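Setting up the two-arm cell at Rolau

Two arms, one white table, one woven basket, and fruit to be put in it. The packing cell at Rolau is simple on paper. Most of the work is in the fingers.
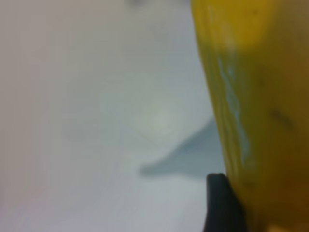
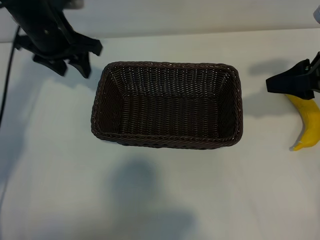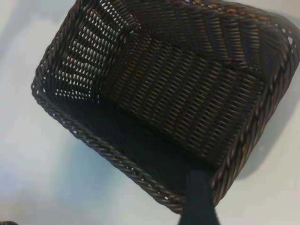 Words: Jesico Buzatu

Each shift starts with the grippers open and the arms parked. The operator wipes the finger pads, checks the side screws for play and runs 15 open-and-close cycles per hand. A pad that has gone shiny gets replaced. Spares come from Comar in bags of six.

Grip force is set per item. A banana is held near the top and hangs free, so the release height has to allow for its length. The basket is held by its braided rim, one finger inside the wall. Too much force crushes the weave and the rim springs back on release, which shifts the basket.

The wrist cameras are checked last. Anything held close to the lens blurs, and position is taken from the fixed camera instead. Cables are inspected every 900 cycles, with slack left for the full turn of the wrist. The whole routine takes 11 minutes. On Sunday the cell is shut down and the joints are zeroed again.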